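Notebook -- laundry cell, staff garment room
Saturday, July. Start 7:40 a.m.

Carrying on from the last entry. Semaan want to know by the end of the month whether the two-arm unit can take over loading on the small machines, the front loaders we use for staff uniforms. The big tunnel line isn't part of this. The question from their side is hours. The question from ours is what the garment room people will be doing once the arms are in, and I've tried to write down both as I go.

Set up with Siu-ming Tang, who has worked the garment room longer than I've been at Skomell. She sorted, I ran the station. Nothing but dark work clothes for the first part of the day. Black on black is the hard case for the Zivgate vision software, and I'd rather find that out here than on the floor.

Starting state: door open, black clothes in the drum, bubble wrap over the lower front of the machine and taped down, black bin to the left of it. Arms reaching in from the front. More black fabric on the low side, under the front of the machine. 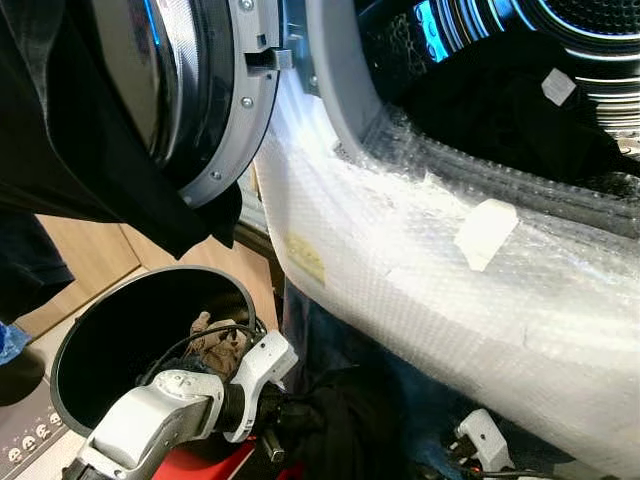 Loading, morning

The first runs went slowly and mostly fine. The gripper takes hold of a fold and lifts, and whatever is attached comes along. With shirts that's good enough. With trousers one leg tends to stay behind and drag over the lip of the gasket. I logged the drags separately this time because the last report lumped them in with drops and Semaan asked about it.

Two faults before the break, both the same kind. The software marked a garment as placed when part of it was still over the door. I cleared them by hand. Siu-ming said a new person makes the same mistake for a week and then stops. I wrote that in the margin of the run sheet and am copying it here so it doesn't get lost.

Pace: a person loading this machine doesn't look at it. Siu-ming fills a drum while talking over her shoulder to somebody at the folding table, and she's checking pockets with her thumb the whole time. The unit can't check pockets. We have known this from the beginning, but the plan still shows loading as one step. It's two. Pockets get checked, then clothes go in. If the arms take the second part, somebody has to do the first part on its own, standing at the sorting table, all shift.

I asked her what she thought of that. She said she'd rather load. Checking pockets alone is dull and hard on the hands, and the walk between the table and the machines is the part of the job that keeps her back from locking up. She isn't against the arms. She'd like them on the wet side, pulling heavy loads out, where people get hurt. I agree with her and have said so in the weekly note.

Bin and cables

Mixed some other pieces in after the break. The bin is still in an awkward place. It's low and black, and with dark clothes near it the software has trouble finding the rim. I tried pale tape on the rim at the end of last month and it helped, but it peeled. A lighter bin would do the same job and cost very little. Put in a request.

The black cable over the bin rim has to be moved. It runs right where the garments go in and out. Either we route it behind or we shift the bin farther left, and moving the bin changes the reach, so cable first. 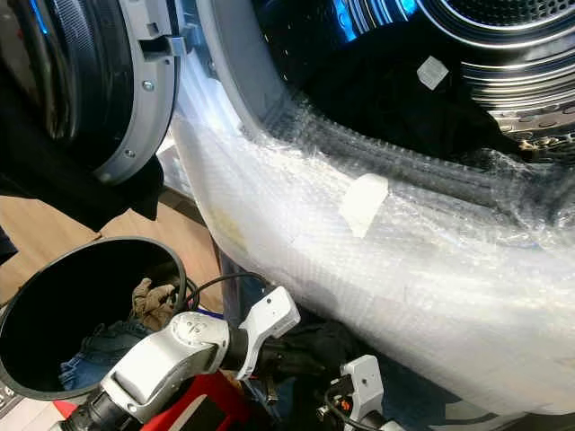
Door position matters more than I had down in the setup sheet. If it isn't swung all the way back, garments catch on the latch side on the way past. The sheet should say fully open, checked by hand, before the run is started. Same for anything hanging on the door. A sleeve over the ring is easy for a person to flick out of the way and the unit has no move for it at all.

Sumov sent over their staffing sheet at noon. They have the garment room going from 4 people per shift down to 2, with one of the two named as "cell attendant." I went through it with Siu-ming over lunch. Her points, in her order:

The attendant would be paid at the present rate, though the job now includes clearing faults and restarting the station. She wants that looked at before anyone is asked to sign up for it.

The sheet leaves out mending. Missing buttons and split seams get picked out at loading, by feel. If people stop handling every piece, the torn ones go through the wash and come back worse.

Nights aren't mentioned. With two on and one on break, the other is alone with the machines.

I don't have answers to these. The mending one is new to me and should have been in our first write-up. Sent all three on to Semaan with the Sumov sheet attached and asked for somebody from the garment room to be on the next call. Siu-ming is willing if it's during her shift and not after it.

Afternoon

Ran until 3:15. One more fault, a garment pinched against the gasket, stopped by me. The arm let go cleanly. No damage to the rubber that I could find, and the wrap had stayed put, so it goes back on for the next session with fresh tape.

Log file is run 779 on the shared drive, fault notes in the same folder. The times on the first few are off because I forgot to reset the clock on the station.

To do:
Lighter bin, ask again if nothing by midweek.
Reroute cable before anything else is changed.
Add door check to setup sheet.
Split loading into two steps in the plan and time the pocket check on its own, with Siu-ming and with someone newer.
Ask Zivgate whether "placed" can be held until the door area is clear.
Find out who at Sumov wrote the staffing sheet and whether they've been in the room during a shift change.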